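Why do I sort my bits and pieces?

Hi, I'm Iresha! When I was little in Clellport, I kept all my tiny treasures in one big drawer, and finding a single button took forever (my record was 69 minutes!). So now I give small things a home of their own.

A clear box is great for little stuff, as you can peek in without opening it. Baskets are good for things you grab a lot. And a shallow cardboard tray? Perfect for the stuff you're still deciding about!

Try it with just two or three containers. Put things that go together in the same place, then ask a grown-up to find something. Were they fast?

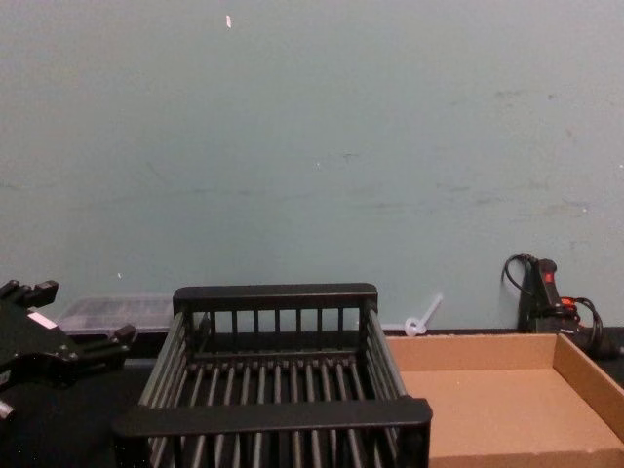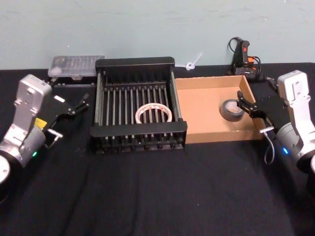

Sorting time, with a cardboard tray on the table in both pictures.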